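Trarkumow Facilities Forum
Equipment Planning > Floor Care and Automation

Topic: Budget request for autonomous floor sweeper, Partington site

partington_ops
Posted July 9, 2022
We are preparing a capital request for one autonomous sweeper to cover the assembly hall and the adjoining storage aisles. Dreltulus has quoted a lease of $3,135 per quarter, with service included. Jitell offers purchase only. Members with experience of either supplier are invited to comment before the request is submitted in September.

mwhall_facilities
We have leased from Dreltulus for 2 years. Service visits have been prompt. Please confirm whether brushes and filters are covered, as our first agreement excluded them and we paid for each set separately.

grant_and_ledger
I would advise against the lease. Over the full term, the payments will exceed the purchase price of most machines in this class. A purchase with a separate service contract is easier to defend at audit.

partington_ops
Brushes are covered. Filters are not. With regard to purchase, our capital limit for this year would not permit it, and the request would be deferred.

grant_and_ledger
Deferral may be the better course. A machine leased because the money was available in one budget line is still a cost to the site.

dockside_planner
I do not agree. Our sweeper replaced 204 hours of contract cleaning in its first year, and a deferral would have meant paying for those hours. I would ask a different question, namely how much of the floor the machine can reach. Suppliers quote on open floor area. Edges and cabinet bases are another matter.

partington_ops
The point is accepted. The hall has smooth gray flooring with yellow lane markings, and the open areas present no difficulty. Our concern is the shutter-front cabinets, where the base is set back and the body overhangs it.
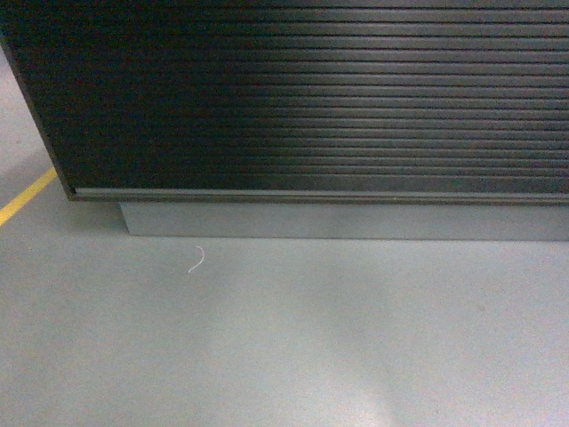 Jitell lists a side brush with a reach of up to 140 mm. Dreltulus has not supplied a figure, and we have asked for one in writing. Thread and similar light waste are the main items we need collected, and thread is known to wind around brush shafts. We will therefore request a trial on site before any agreement is signed.

mwhall_facilities
A trial is sensible. Ask that it include the cabinet rows, and keep some manual sweeping hours in the budget for the first year.

grant_and_ledger
If manual hours remain, they should appear in the same request as the lease. My objection to leasing stands.

partington_ops
Both costs will be shown together. The Dreltulus reply will be posted in this thread when it is received.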